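Speaker notes: Young dancers and the first company year
Trasville, 18 July 2020

Slide 1. Title
Thank the hosts. Say the talk runs 20 minutes and questions come at the end.

Slide 2. Where the students come from
Kusuma auditioned 400 dancers last season and took 12 into the graduate program. Most had trained at one school since childhood. Several had never taken class with a teacher they didn't already know.

Slide 3. What changes
At school they learn one solo and polish it for months. In a company they learn corps parts quickly, often from video, and often on the wrong side first. Tell the story of the October matinee, when two people swapped places in the second act with an hour's notice.
Pause here. People usually want to write this down: learn the part next to yours.

Slide 4. Touring
Stage sizes differ. Floors differ more. The Lurnent tour used three theaters with a rake, and the graduates had only worked on flat floors. We now give them one raked class a week before they leave.
Mention shoes: pack two more pairs than you think you need.

Slide 5. Competitions
A medal helps get an audition. It doesn't help much once you are in the room. Don't spend long on this slide.

Slide 6. Arms

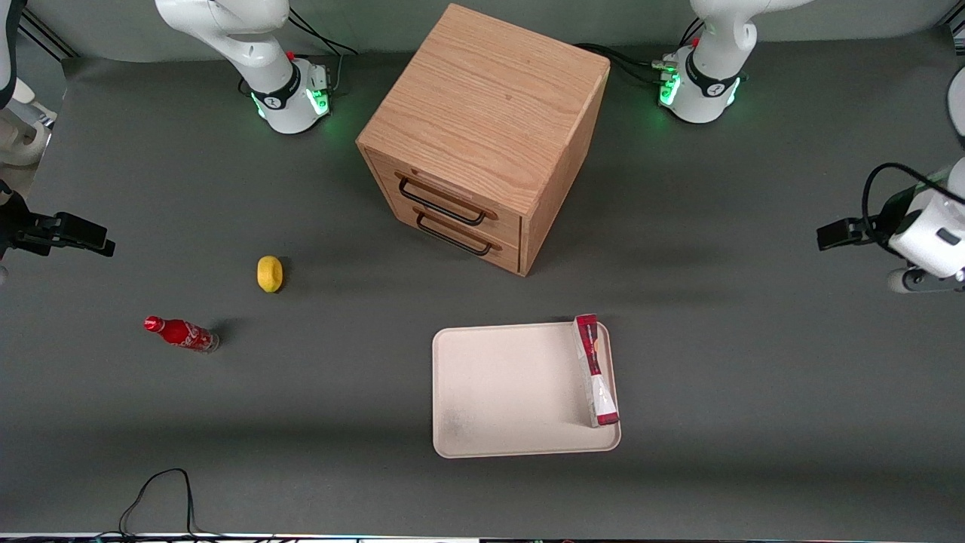 Right arm and left arm, from the front.
Ask the room to stand and take second position, then fifth. Remind them that a dancer facing you has the right arm on your left. New répétiteurs mix this up when they give corrections from the front.

Slide 7. Praltex studio
Rehearsal space is open to graduates on weekday evenings. Sign-up sheet is by the door.

Slide 8. Questions
If no one asks about injuries, bring it up. Handouts are on the back table.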